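**September, bench notebook, dye room**

Kettle on at 7:40. Picking up from last entry: the onion skin bath was a success, the black bean bath was a mess, and we are out of alum until the Stullow order turns up. Muireann Fahy wants the colour cards finished before the guild open day, so this entry is mostly about getting the cards to a state where someone other than me can use them.

Fibre for this run is the Jalach two-ply, natural grey-white, the same lot as the August skeins. I wound off 176 g and split it into small skeins by eye and then by scale. Tied each in three places with cotton, loose figure eights. Last time I tied them too tight and got pale bands right through the brown, and Muireann is still finding them in her mitts.

**Scour**

Warm tap water, a squirt of plain dish soap, skeins in dry. Brought up slowly over the better part of an hour and held just under a simmer. Water went a weak tea colour. Let it cool in the pot overnight with the lid off centre. Rinsed in the morning in water at the same temperature as the pot, as close as I could judge by hand. No felting. A faint sheep smell remains but I have stopped worrying about that, it goes after the dye bath.

Note for whoever uses the big pot next: the handle rivet on the left weeps. It isn't a leak yet. Don't fill past it.

**Mordant**

With the alum short, I used what was left in the jar for the first batch only and did the second batch with no mordant at all, as a control. I know we have done unmordanted walnut before and it behaves. I haven't seen it done side by side in our water, which is hard and does strange things to yellows.

Batch A: alum, with cream of tartar. Weighed, dissolved in boiling water in the enamel jug, then into the pot. Held below a simmer for an hour. Cooled in the bath.

Batch B: nothing. Wetted out in plain warm water for the same length of time so both went into the dye at the same dampness.

The alum went cloudy when I added it and I thought I had the wrong jar. I didn't. It cleared when stirred. The label on that jar has come off twice and should be written on the glass with the paint pen.

**Dye baths**

Walnut hulls from the Hayes property, collected last fall and left in the covered bucket. They are well rotted now. Strained through the old pillowcase, then through it again doubled. Gloves on the whole time, and I still have a brown thumb, so there is a hole somewhere in the left glove. Threw out the pair.

Goldenrod from the ditch along Plalton, cut in flower, heads only. Simmered for an hour and strained. The bath looked a dirty olive and I didn't have much hope for it.

Onion skins, yellow only, from the bag by the door. The red skins are in the paper bag behind it. Please keep them apart. Whoever has been mixing them, the red skins push it toward green and then the card is wrong.

Walnut, batch A: deep brown, slightly red in daylight.
Walnut, batch B: nearly as deep, cooler. I couldn't pick them apart under the tube light and could at the window.
Goldenrod, batch A: strong clear yellow, much better than the bath promised.
Goldenrod, batch B: straw. Uneven. Weak at the ties.
Onion, batch A: orange-gold.
Onion, batch B: tan with some gold in it. Nicer than I expected, Muireann prefers it to the alum one.

I put the end of the goldenrod bath through with a pinch of iron, one small skein only. It went to moss green inside a few minutes and I pulled it early. Iron makes wool harsh if it sits, so that skein got an extra rinse with a drop of vinegar and then a plain one. Keep the iron spoon out of the drawer with the others. It lives on the nail.

**Water**

Tested the tap again with the strips from the aquarium shop. Hardness reads at the high end of the chart, same as in spring. Rainwater from the barrel reads near the bottom. I'd like to run the goldenrod again in barrel water before it goes to seed, which leaves a couple of weeks if the weather holds. The barrel has leaves in it and will need straining.

**Drying and light**

Skeins on the rack by the north window, turned once at lunch. Walnut dries slower than anything else. I don't know why and haven't looked it up.

For the fade test I wound each colour on a strip of card, half covered with black paper, and taped the strips to the inside of the south window. They come down at the end of October. I want to line them up against the labels while they're fresh, so the uncovered halves have something to be compared with apart from my memory.

Colour judging is the thing we are worst at. Two people at two windows get two different browns. What has worked best is a pale neutral background, flat light, no sun on the surface, and one skein at a time. Coloured packaging nearby throws a tint on white wool, and I've been fooled by it.

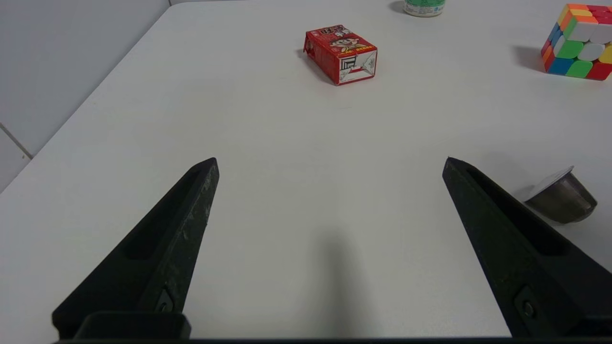
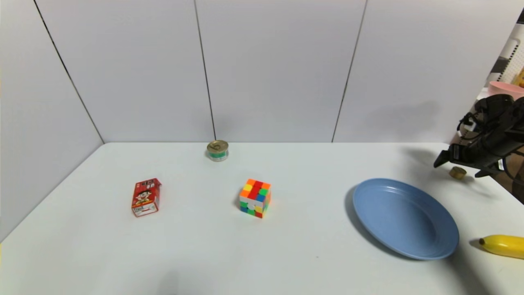 White table, white panels behind in the second one, red carton on the left and the green-and-white tin toward the back.

**Cards**

Layout settled with Muireann over lunch. Each card gets:

- a wound sample, enough turns to cover the stub end to end
- dye plant, part used, where it came from
- mordant, or "none" written out in full (a blank could mean we forgot)
- water, tap or barrel
- date of bath, month is enough
- initials

She wanted the weight of dyestuff on there too. I said the numbers for walnut are guesses, given the hulls went into the bucket wet and by the shovel. We agreed to put weights on for the goldenrod and onion and leave a dash for walnut. I weighed 111 g of onion skins for the whole bath, dry. For the goldenrod I have a figure in pencil on the back of an envelope and can't find the envelope.

Card stock is the cream stuff from the cupboard. It's a bit yellow for judging yellows against. There is some white left over from the weaving labels, so I cut that up for the goldenrod set and kept the cream for the browns. Total cut so far is 76, which covers this run and the summer backlog.

Punching: hole goes in the top left, one finger-width in from both edges. The ring binder has two rings that don't close properly. I squeezed them with pliers and they hold for now.

**Problems**

1. Goldenrod batch B, pale at the ties. Either I tied tight again or the unmordanted wool takes it up so weakly that any pressure shows. Retie with wool instead of cotton next time and see.
2. One onion skein has a darker patch near the middle. It was resting on the bottom of the pot. Need to use the rack insert, which is presently holding up the seed trays. Will ask for it back.
3. The thermometer reads high by roughly 2 degrees against the glass one. I had been trusting it. All the "just under a simmer" notes since June are probably a touch cooler than I wrote. I don't think it matters for walnut. It might for madder, where going too hot brings the browns out, though in this case I was on the safe side.
4. Exhausted goldenrod bath went on the compost. The iron one didn't. It's in the lidded pail under the sink, marked, and needs to be used up or taken to the depot.

**Madder, planning only**

The roots in the back bed are three years old this fall. Muireann dug one up to check and it snapped orange inside, about pencil thick. She would like to lift half the bed after the first frost and leave the rest another year. I agree. We should chop and dry it rather than use it fresh, as we'll want to spread it over several baths through the winter.

For madder I want the alum in hand first, the barrel water strained, and the glass thermometer in the pot. Start low, hold it at hand-hot for a long time, and stay patient with it. Last time I rushed and we ended up with a brick colour that nobody wanted except the fellow who does the saddle blankets, and he took the lot.

Chalk in the bath is supposed to help with soft water. Ours is hard already, so tap with no chalk against barrel with chalk would be a fair pair to run. Write this on the board.

**To do**

- Chase Stullow about the alum. Ask whether they still carry the bigger tub.
- New gloves, medium, and a spare pair.
- Relabel alum and cream of tartar jars with the paint pen.
- Second goldenrod cut from Plalton before it goes over. Bring the good secateurs, the others chew the stems.
- Rack insert back from the seed trays.
- Find envelope.
- Ask at Hayes about this year's hulls. They said to come by any afternoon once they start dropping.
- Wind remaining samples. Browns first, they're dry.

Finished up at 4:15. Pots rinsed and upside down on the drainer, burners off, window on the latch. Fade strips checked and one retaped. The walnut bucket still has enough in it for another bath, so I topped it up with water and put the lid back on with the brick.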